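Budget the simulation before the arm

Opinion

Each January the catering college at Odavell receives equipment bids from its departments, and each January the most expensive line draws the least argument. This year it was a robot arm for the training kitchens, bid for by the automation unit. The panel on which I sit spent most of its time on the price of the arm and very little on the months of work that must come before anyone switches it on. I believe we had the order wrong, and I suspect that other institutions of our size are making the same mistake.

The sums were simple enough. The arm was quoted by Flarnby at £3106 for the year's lease, with a further £1567 for fitting and a safety inspection. The licence for Clollov, the simulation package in which the unit plans its kitchen tasks, came to £2141 and was listed under "other". Two members asked whether it could be put off until the following year. The proposal failed by a single vote.

To put it off would have been a false economy. A leased arm costs the same whether it is working or standing idle under a cover, and an arm without prepared tasks will stand idle for a long time. Staff must decide what it is to pick up, from which surface, and among what other objects. These decisions can be made on a screen, by people already employed, before the lease begins.
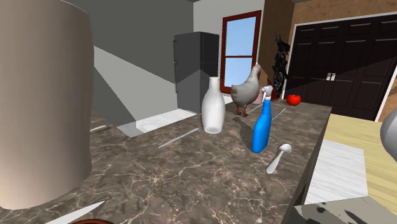
There is also the matter of clutter. Suppliers tend to demonstrate their machines on a bare bench, with one item placed squarely in front of the arm. Working kitchens are seldom so obliging. A simulated counter can hold a spray bottle, a spoon, a knife and a tomato together, along with ornaments that have no business near food, and it can be rearranged in minutes. If the planned task fails under those conditions, the college has lost an afternoon. The same failure after delivery may mean a damaged gripper, and the repair terms in the Flarnby lease are not generous.

I do not suggest that simulation settles every question. Colleagues at Dubey, where a similar scheme is one year ahead of ours, report that thin cutlery gave them far more trouble on the real bench than it ever had on the screen. Their advice was to keep money back for worn parts and repeat trials, and our own bid contained no such allowance. A reserve of 25 per cent of the lease would have been prudent. It would also have forced the panel to admit that the first year of such a project is largely spent learning.

Three changes would improve matters. The software licence and staff time should appear in the main bid, on the same page as the machine. The lease should start only when the unit can show a set of tasks completed in simulation, with the objects and layouts written down. The reserve should be fixed at the outset and protected from the usual spring savings.

None of this requires more money overall. A lease begun in the autumn, after a summer of preparation, would cost the college less in its first financial year than one begun now. Flarnby has indicated that it will hold its price until September, and the automation unit has said that it could have its first tasks ready by then. The panel meets again on Monday, May 21, 2018, and the start date of the lease is still open. I shall be voting for the later one.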